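Workshop notebook: the Geltside doorbell, continued

Friday, June 21, 2024
Posted by Tania Gazi 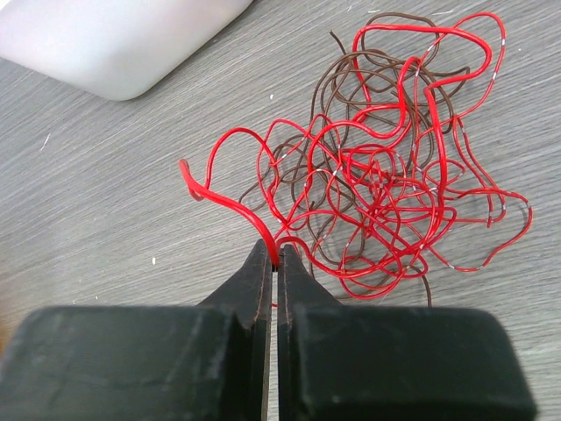 Red and dark brown wire, gray tabletop.

OK, back to the doorbell panel from the Geltside building. Rodrigo left me a note saying "it buzzes but only when it feels like it," so I spent the morning finding out what it feels like. The chime itself is fine. I put it on the bench supply and it rang happily every single time (sorry to everybody trying to eat lunch, I know it's loud!).

So then I went after the transformer. It's an old Wosach unit, and the label has gone so brown I had to hold a flashlight sideways to read it. Output looked good with nothing connected, then sagged badly as soon as I pressed the button for apartment 7. Apartment 5 was OK. Swapped the two buttons and the sag stayed with 7, which means it's the run and I can stop blaming the button. I'd already ordered a new button, of course. It can go in the drawer.

Measured the run end to end and got 197 ohms, which is silly for a piece of bell wire. Wiggled it near the splice and the reading jumped all over the place. I cut the splice open and it was just twisted and taped, with green crust all through the strands. Cleaned back to bright copper, soldered, heat shrink over the top. Reading dropped to almost nothing and stayed there while I tugged on it.

Rodrigo, two things for you. The Movel meter is eating batteries again and I think the dial doesn't quite reach off, so please pull the battery when you're done with it. Also I used up the last of the thin heat shrink. Batista has the assortment box (299 pieces, up to half an inch) and I'd like to get two if you're OK with that.

Still to do: check the other splices, because if one was done that way I bet the rest were too. I want to see the basement junction before we quote them anything. The super can let us in the first week of July. Bring the headlamp, and the short ladder, the tall one won't make the turn on the stairs.

4 comments | 2 shares

© 2024 Workshop Notebook | Contact | Back to top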